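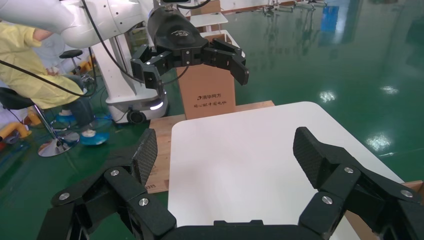 Open fingers over the white table, second gripper up above.

Bimen two-finger gripper kit, worth it for two arms?

podspinner
So I've been living with the Bimen kit from Podomden since November and figured I'd dump my thoughts before I forget them. We paid 2000 per hand, fingers and wrist cam bracket included. I love the linkage — big screws, easy to get a driver on. The software setup ate my whole afternoon, and the manual skips the part where you pair the second hand. Grr.

gluegun_tilly
2000 is nuts for two fingers. The Welness set is 1000 and comes with spare pads.

podspinner
Sure, and I had the Welness set! The pads peeled on me twice. I'll pay extra to not do that again.

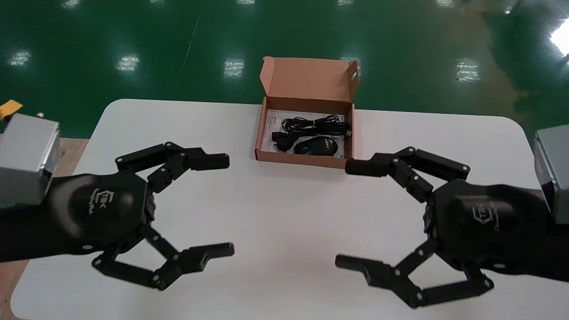
Both hands at the table, mouse and cable in the open box.

mothbracket
I'm with Tilly on price, but small stuff like a cable is a fair thing to judge a gripper on. Everybody's demo is a foam cube. How's the view from the wrist with the fingers open?

podspinner
Pretty good, I think. You get both tips and plenty of room between them:
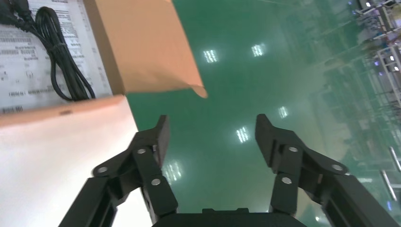
Wrist view, cable coil on the printed sheet at upper left.

gluegun_tilly
Ok, that's a nicer view than mine. Still wouldn't pay double. My Herrera bracket does the same job and I bolted it on in ten minutes.

mothbracket
Different bolt pattern though, so you'd be drilling. I tried that and I don't recommend it (sorry, Herrera fans).

podspinner
One more from the wrist, you can see the weave on the pads: 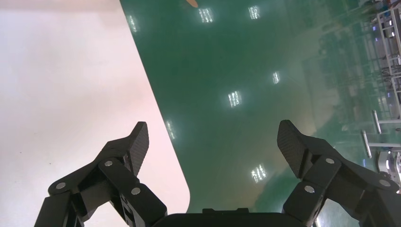 servo_lunch
Can you buy the finger pads separately, or do you have to get a whole new finger?

podspinner
Podomden sells the pads on their own in packs of 4, and they swap without taking the finger off.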